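**Somham airport: "arrive 2 hours early" now applies to everyone?**

**gatelurker55** — April 2025

Got the email from Somham saying all passengers should be there 2 hours before departure, domestic included. Reason given is "record volumes." The number they quote is 3844 passengers through security on their busiest morning in March. Is that a lot? They don't say what it was last year. I've flown out of there every month and the longest I've stood in line is 23 minutes.

**stumham_flyer**

You go at noon, don't you? Try the 6 a.m. bank. I missed the Stumham connection in March with an hour and ten to spare at the door.

**gatelurker55**

Fair, I do go midday. But then put the warning on the morning flights. Telling everybody to come early just moves the line.

**oldtimetable**

^ this. Also the shops are past security. Draw your own conclusions.

**stumham_flyer**

Oh come on. They had one lane open out of four, that's staffing. I don't think anyone is plotting to sell you a muffin.

**kbd_and_carryon**

Has anyone used the Sudetti wait time app they keep pushing? It told me 5 minutes. I was in line for 55. I'd like to know where that number comes from, the FAQ says "sensors and historical data" and nothing else.

**oldtimetable**

Historical data = a guess. I deleted it.

**stumham_flyer**

It's been close for me, within a few minutes both times. Small sample, I know.

**kbd_and_carryon**

Two good readings don't cancel out one that would have cost me a flight — 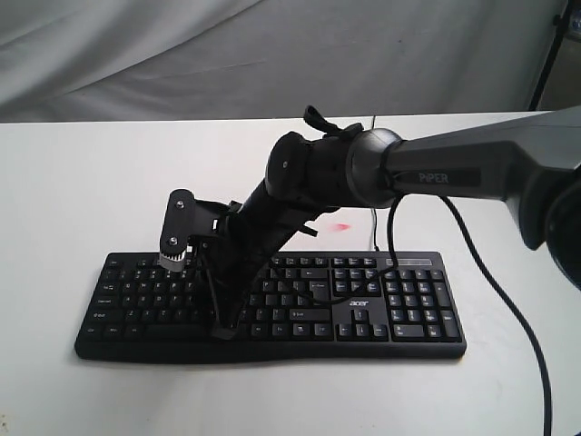
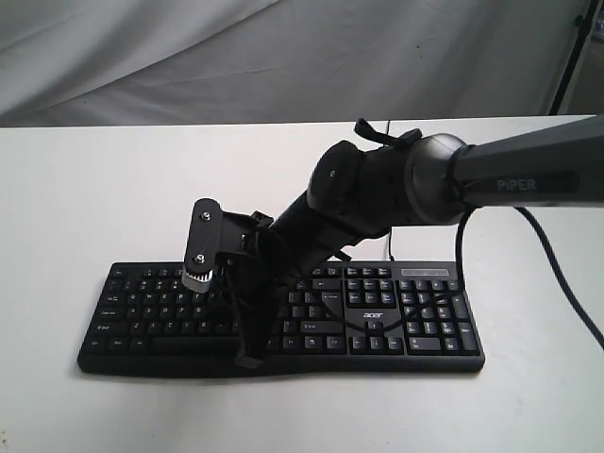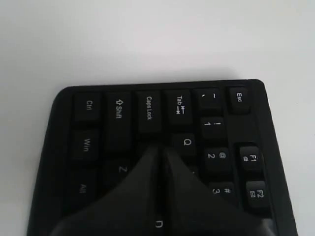 — and the airport links to it from the same email that says to come early. So which is it? If the app works, I can check it and leave home later. If it doesn't, take the link down.

**gatelurker55**

I wrote and asked them that. Got a form reply about "a smoother journey."

**stumham_flyer**

Still going to show up early. Kourkoulas Parking shuttle only runs every half hour before 5 anyway, so it's that or sprint.

**oldtimetable**

They still charge for the shuttle?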